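Teaching by hand at Clotstead

If you have walked past the long building behind the bus station lately and wondered why the lights are on so late, the answer is that people are in there moving balls about. They are doing it very carefully, over and over, and they seem to be having a splendid time.

The workshop is called Brodness, and since the start of November it has been running sessions in which ordinary people from the town show a robot how to do a job. You don't need to write any code. You hold a gripper in each hand, you do the task at a table the way you would like it done, and the movements are saved, so that a pair of arms can be taught from them later on. The whole thing is open to anyone over 14, and 80 people have put their names down so far, which for a town the size of Clotstead is terrific.

I went along on Monday expecting to watch for half an hour and stayed until they turned the heating off.

The grippers take a bit of getting used to. Your own fingers do the squeezing, but what touches the object is a pair of stiff black ones a hand's length further out, and for the first few goes you reach too far, or close too early, or come in at an angle that felt perfectly sensible and pushes the thing away from you. Then something clicks. You stop thinking about the gripper and start thinking about the object again, and that seems to be the point at which the recordings become useful. Most newcomers get there before their first tea break (tea is free, biscuits are 80p, bring change).

What surprised me most was how much there is to decide in a job that looks like nothing. Do you come straight down on a ball or slide in from the side? Does the other hand hold the tray still or keep out of the way? If you pause before you grip, is that a good habit to pass on or a bad one? Damian Marciniak, who runs the sessions, is happy to talk about this for as long as you let him. He asks people not to tidy up their style too much. A robot that has only seen one perfect way of picking up a ball will be lost the first time the ball is somewhere awkward, so he wants the left-handers, the slow and steady types and the people who go at it like they're late for a train.

He is also very keen on mistakes, up to a point. A fumble that gets put right stays in, because it shows how to recover. A fumble that ends with somebody crawling under the table gets cut. 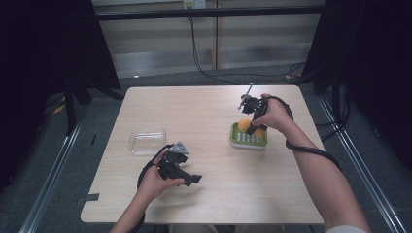
Colon wrote in after the first open evening to ask whether all this handwork was needed when a robot could simply be steered from a distance with a joystick. Fair question! Brodness does that as well, at the far end of the building, and I had a go at both. Remote control means you are driving the actual arm, so whatever you record is something the arm can definitely do. It can't cheat by bending a wrist in a way that only a person's wrist will bend. The price is speed, and feel. I needed most of a minute to lift one ball with the sticks, with my shoulders up round my ears the whole time, and I could do the same thing by hand before I had finished my sentence.

With the hand-held grippers you keep your natural pace, and you can feel a little of what is going on through the fingers - whether the ball has been caught squarely or is about to squirt out. The trouble comes afterwards, when some of what you did turns out to be beyond the reach or the patience of a machine. Marciniak's answer is to use both. The bulk of the recordings are made by hand, and a smaller set is done by remote control to correct the moves that don't carry over.

The current task has to do with sorting small round things into trays, and it was set by Domański, a firm that packs fruit and has been looking for a gentler way of handling plums. Plums bruise, roll and cost money, so plastic balls are a kinder place to begin. The deal is that Domański pays for the room and the equipment until spring and gets first look at the results, while the workshop is free to use the recordings for its own teaching.

So how is it going? Rather well, by the sound of it. There have been 3 test runs with the arms working on their own, and in the latest one they managed 97 pick-ups before anybody had to step in. The run before that had stopped at 14. Marciniak puts the jump down to the variety of people who came in between, and in particular to one Saturday family group whose members could not agree on anything, including which hand to use. He played me back a stretch of the good run on a laptop. It is an odd and rather lovely thing to watch, because the arms have picked up manners. There is a small hover before each grip, and a slight lift and settle at the end, as if checking the ball is happy where it is. Several of the regulars claim the hover as theirs.

There are limits, and the team is open about them. Change the lighting a lot and the success rate drops. Swap in a tray the arms have never met and they dither. Stacking is a long way off, and anything floppy, such as a cloth or a net bag, is being left for next year. Nothing has been tried with real plums yet either. A box of them was bought for the purpose and eaten.

I did ask the gloomy question, about jobs. Domański's view, as passed on to me, is that the packing line has been short of hands for years and that the people on it would be glad to be rid of the night shift. I'd like to hear that from the night shift, and I've asked if I can. More on that when I have it.

Meanwhile, do go and try it. A session lasts an hour and a half including the introduction, and you work in pairs, one recording and one resetting the table, swapping whenever you like. Resetting matters more than you might think. Each go should start with things in a slightly different place, and left to ourselves most of us put everything back exactly where it was. My partner and I got told off for this twice, very nicely.

A few practical points. Wear sleeves you can push up. Tie long hair back, as you'll be leaning over the table and it will fall in your eyes just when both your hands are busy. Mind the cables when you swap seats. If you have trouble with your wrists or grip, say so when you book - there is a lighter pair of grippers, and the remote control station can be worked sitting well back with your elbows supported. The building is step-free from the car park side but not from the street.

Evening sessions start at half past six, and there is a daytime one for anyone who would rather not come out in the dark. Booking is by the sheet in the library or by ringing the workshop during the afternoon. Places for the next fortnight are nearly gone, but there is a reserve list and people do drop out when it rains.

The next test run will be open to visitors, with the arms on their own again and a new layout on the table that they haven't been shown. Marciniak is hoping to get past a hundred. I've got my name down for a seat near the front.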